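Teaching by Repetition

At the Landen workshop, the day's recording begins at 8 a.m. with a sheet of paper. It lists the tasks to be collected, the objects for each one and the number of attempts required. The standard figure is 50 attempts per task, and the operators are asked to vary the starting position every time.

The program, run by the engineering firm Lolovik, gathers examples from which a learning system is expected to acquire ordinary household skills. An operator guides the arm through a task while a small camera near the gripper records what the fingers approach. Each attempt is stored with the motion of the arm and a short written label.

Eyeglasses were added to the list in May. The firm had begun with cups and boxes, and its staff considered the new subject a necessary step. Glasses have thin parts, they fold, and they can be damaged by a grip that would suit a mug.
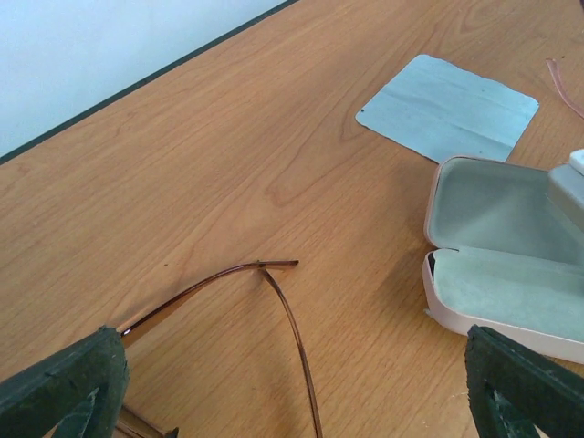 The collection now holds 321 accepted attempts in this group. Acceptance is decided by two reviewers working separately, who watch each recording at normal speed and again at half speed. An attempt in which the operator hesitates and then corrects the approach is usually kept. The reviewers hold that a system trained only on perfect motions has little to draw on when its own motion goes wrong.

Labels have proved harder to settle than motions. Early recordings used "put away," "store" and "place in case" for the same task, and one full week of work had to be labeled again. The firm has since adopted the Furukawa list, a fixed set of short phrases prepared by its own software group, and operators may not depart from it.

Sessions are limited to 2 hours. Operators report that attention fades before the hands tire, and the rejection rate rises in the last 10 minutes.

A second site at Grusine will open with the same tables and the same task sheets. Its operators will train at Landen first, and their early recordings will be reviewed there before any are added to the collection.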